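Home | News | Add-ons | Help | Contact

Stock alerts have landed in Vovulus

It's here! After a long spring of testing, the stock alerts add-on for Vovulus shops is ready to download, and we're really pleased with how it came out.

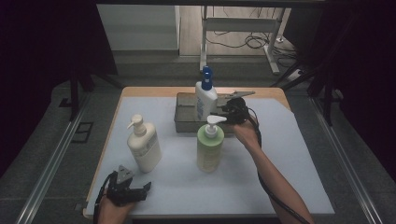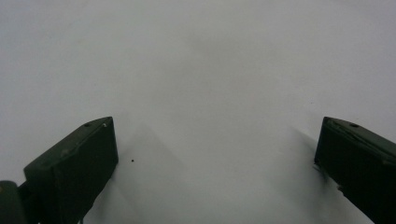
The idea is simple. You pick a level for each item, and when your stock drops to that level you get an email. Shoppers who find something sold out can leave their address too, and they'll hear from you the moment it's back on sale. You can switch either half on or off from the settings page, so if you only want the emails to yourself, that's fine.

Songül Karaca did most of the building, and Remzi Şimşekoğlu wrote the bit that I'm most excited about – alerts for colours and sizes! Up to now a shirt in four colours counted as one item, which drove people up the wall (me included, I run a small shop on the side). Now each one has its own level.

We had 17 shops trying it out from April onwards, and they found plenty. The best catch came from Evander Farquharson in Fliltcombe, who spotted that cancelled orders weren't being put back into the count. Fixed, and thank you Evander!

A few things to know before you install:

You'll need version 4 of Vovulus or later. Back up your shop first. If you use the Baysal theme, clear the cache afterwards or the sign-up box won't show. Emails go out in batches of 100, so a long waiting list may take a little while to get through.

Yavuz Çınar is working on text message alerts next, and would love to hear from anyone who sells in more than one currency. Just reply to this newsletter and it'll reach him.

Last updated: June 2026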